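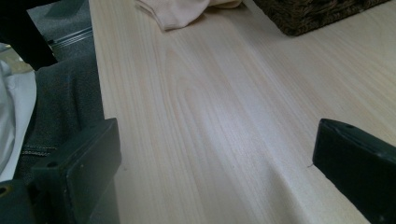 Pale, smooth and very easy to like: the grain on a light softwood-style board.

THE BLOND WOOD QUESTION

Every few months someone at the workshop discovers pale boards and wants to build everything out of them. In December it was Sneha Yadav's turn, with a plan for a run of shelves along the back wall, and I was asked to write something encouraging for the newsletter. I'll do my best.

I can see the appeal. The colour is close to cream, the lines run fine and straight for most of the way and then you get one of those big arched swirls in the middle, which people pay extra for. Stand it next to the brown stuff we had before and the whole room feels cleaner. My quarrel is with what gets said about it afterwards.

First, "it's pine". It may be. It may also be paulownia, which can look very similar to the untrained eye and is a good deal lighter and softer. Kusum Bhardwaj brought in a shelf from the Hekodby range that she had been told was pine, and I could mark it with a thumbnail. Fine for paperbacks. I would not put a vice on it. If the seller can't tell you the species, pick the board up and press a nail into the underside before you hand over any money.

Second, "it's dead flat". Boards with that cathedral pattern are flat-sawn, and flat-sawn boards like to cup. Look along the length with the light low and to one side, as any shading that changes part of the way across wants a second look. It could be a glue joint, it could be a slight warp, and from straight above you will struggle to tell which. Lay a straight edge over it. Yee-man Siu has a 400 mm steel rule in the top drawer and will lend it if you put it back.

Third, the finish. Sneha wants to leave hers bare, and bare pale wood is lovely until the first mug. The tin of Plolta oil in the cupboard claims it "keeps the natural tone". I tried it on three offcuts and all three went yellow, one of them the colour of weak tea. A water-based matt varnish did better - duller to put on, and it needs a light sanding between coats, but the wood still looked like itself when it had dried. Try whatever you choose on a scrap from the same board.

The shelves are going ahead, I'm told, at a depth of 162 mm and with more brackets than the first drawing showed. I asked for the extra brackets. Sibel Karaca is collecting spare offcuts for anyone who wants to test a finish before committing, and the box is under the bench by the door. Please write on the back what you used and how many coats. Last winter's box had 10 pieces in it and a label on one.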